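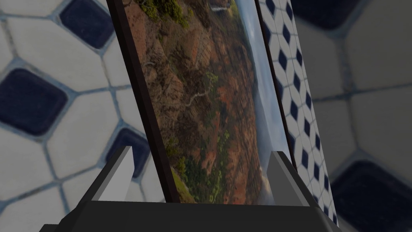 Second reading of the policing oversight bill
Forum: Legislation and Procedure

praso_line
Has anyone read the amended text? Section 3 now requires departments to publish stop data quarterly, but the reporting threshold went up to 1,000 recorded stops a year. The original draft had no threshold.

ledgerman
It's in the committee print, page 184. The threshold applies to the itemized tables only. Smaller departments still file a total.

praso_line
A total with no breakdown by location or outcome can't be audited. That removes most rural departments from review.

Wivard
Disagree. In a department with two officers on shift, itemized rows identify the officer and often the driver. The privacy language in the next section would force redaction anyway.

caltent_observer
Redaction can be done by the state office before release. The department would still file full records. Those are separate steps, and the bill merges them.

Wivard
The state office has three analysts. Read the fiscal note.

caltent_observer
I did. It assumes manual entry. Most departments export from dispatch software already.

ledgerman
"Most" is not in the fiscal note. It says up to half.

praso_line
Fine, half. I'd still file an amendment to split collection from publication. Does anyone know the deadline?

ledgerman
Noon the day before the floor vote. The vote is listed for October, no date posted yet.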